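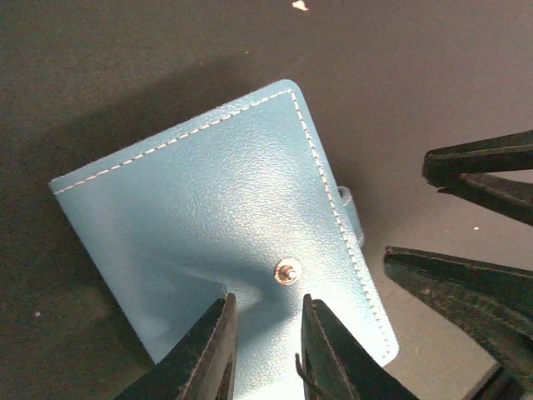

Light blue card wallet with snap button, wrist camera view.

Lab Notes > Hardware > Grippers
10/13/24
By Érica Furtado

Pilstead has been comparing two finger sets on its two-arm bench, the plain Hivau plate and the cut-out Skarkov, using a small card wallet as the test object. The engineer running the trials said he chose it for the snap. "A rigid block tells you very little about fingertip compliance," he said. "A flap gives way under load."

The wrist cameras record at 480 by 320. He considers that adequate for edges and stitching, marginal for clear plastic. "Glare on a sleeve can look like an edge to the detector. We lowered the exposure and lost detail in the black fingers."

Controller settings took longer than the mechanical work. The loop was left at 60 hertz for both sets so that only the fingers varied, and the log now holds 825 grasps. He would not name a preferred set until the slip data had been analyzed.

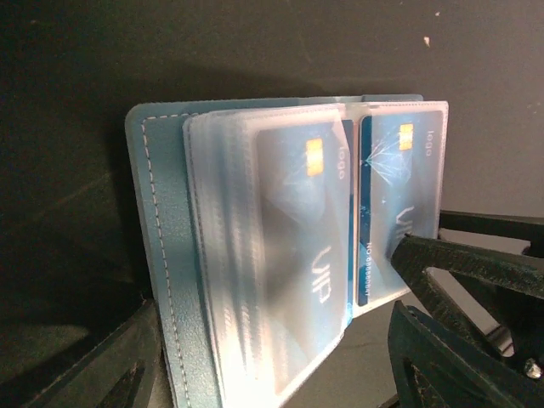

Siqueira, reached separately, disputed the method and said that a fixed loop rate favours the stiffer finger, and that each set ought to be tuned on its own before any comparison. "Fair point," the engineer said when it was put to him. "We'd need a second log for that." He expects to start it in February, with the same cameras and a new force threshold.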